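Fotografía de viaje – Apuntes de la unidad 3
Luz escasa, trípode y exposiciones largas

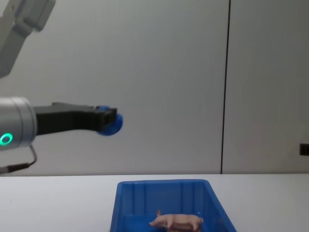
Esta unidad continúa la anterior, dedicada a la luz de primera hora. Se da por sabido el triángulo de exposición. Quien no lo tenga claro debe repasar la unidad 2 antes de la salida práctica.

1. Cuándo salir

La noche cerrada no es el mejor momento para fotografiar una ciudad. Conviene empezar poco después de la puesta de sol, cuando el cielo todavía conserva color y las farolas ya están encendidas. Ese intervalo es corto y cambia con la latitud y la época del año. En Istedport, en octubre, se acorta bastante si hay nubes bajas. Llegad con el encuadre decidido; buscarlo a oscuras hace perder la mejor luz.

2. Ajustes de partida

Sensibilidad: la más baja que permita la cámara, con trípode.
Diafragma: f/8 para vistas generales. Con f/16 las farolas forman estrella, pero se pierde algo de nitidez por difracción.
Tiempo: el que resulte. Entre 2 y 15 segundos en la mayoría de calles iluminadas.
Formato: RAW. El balance de blancos se corrige después.
Estabilizador: apagado si la cámara está sobre trípode, salvo que el fabricante indique otra cosa.
Disparo: con cable o con el temporizador.

Estos valores son un punto de partida. Revisad el histograma y no la pantalla, que de noche parece siempre más clara de lo que es.

3. Gente y tráfico

Con exposiciones de varios segundos, una persona que camina desaparece o deja una mancha tenue. La que se queda parada sí se registra, a menudo movida. En la plaza del mercado de Plasville esto permite obtener una vista casi vacía aunque haya paso continuo. Los faros de los coches dejan trazos – blancos si vienen, rojos si se alejan – y suelen funcionar mejor en una curva que en una recta.

4. Blanco y negro

La mezcla de farolas de sodio, LED y escaparates da dominantes difíciles de igualar. La conversión a blanco y negro resuelve el problema y deja ver mejor las texturas: adoquín mojado, piedra, persianas metálicas. Hay que vigilar las luces altas. Una farola quemada se acepta; una fachada entera quemada, no.

5. Trípode en viaje

Muchos museos y miradores no lo admiten. En el mirador de Crichton hay que subir 472 escalones y el espacio arriba es estrecho, de modo que un trípode de mesa o una bolsa de legumbres apoyada en el pretil resulta más práctico. Consultad las normas de cada sitio antes de ir.

Práctica

Recorrido por el muelle de Bidwood. Cada alumno entrega 3 fotografías: una a la hora azul, una con trazos de tráfico y una en blanco y negro. Se adjuntan los datos de exposición y el archivo RAW. No se admiten recortes superiores a un tercio de la imagen.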